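Progress report: Grullach gripper kit review, second period
To: Prapai Jitpraphai, Wultmont
From: the Mestberg bench

Hi Prapai,

You asked for something you could read over coffee, so I'll skip the spreadsheet and just tell you where we've got to with the Grullach kit. Short version - I like it a lot more than I did in January, and I still wouldn't sign the big order yet.

The job hasn't changed since we last talked. We want to know if the kit can take over some of the teardown work on old office desktops: memory out, cables unplugged, drives pulled, boards left clean enough to sort. Your grant pays for 200 machines' worth of bench time, and we're using towers with the side panel off because that's what comes through our door the most.

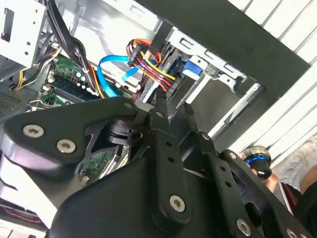 Setup is where they've really improved. The first time, mounting and calibrating ate a whole day, and I was pretty grumpy by the end of it! With the new guide I had the arm talking to the controller in 3 hours, lunch included. The manual still calls the same part by two different names in two chapters (finger plate, jaw plate, pick one please), and I've written to Dudás, our reseller, about that.

What we've been working on

1. Memory. My favorite part so far. The clips at the ends of the slots need a light touch, and the softer of the two grip settings is the one to use. I've saved it as our default.

2. Processor area. We do the lever and the bracket by hand and keep the gripper well away from the contacts. I'd like that written into the purchase terms as a no-go zone the software enforces, so a tired operator can't override it late on a Friday.
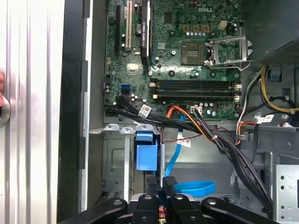 3. Cables. Still the hard one. A data cable with room around it is fine, but power leads run in bundles, and the planner likes to treat a bundle as one fat cable. The update Dudás promised is supposed to fix this. I haven't got it yet, so no opinion.

4. Drives. The blue plastic carriers are a nice bright target for the wrist camera, and that makes lining up quick. Unplugging before lifting has to be a separate step in the script, which the kit's sample script leaves out. 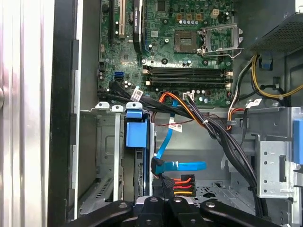
Support has been good, by the way. I've sent 8 tickets and every one got a reply from somebody who had clearly read it. Spare pads are pricey for what they are, so please leave a little room for those in the next budget.

For next period I need two things from you: an OK to keep the loaner through the end of the grant, and a yes or no on the second wrist camera. I'd vote yes - the gripper blocks a good chunk of the view when it's down low in a case, and a side angle would help with the cables.

Call me any morning before ten, I'm at the bench by then and the phone's right there.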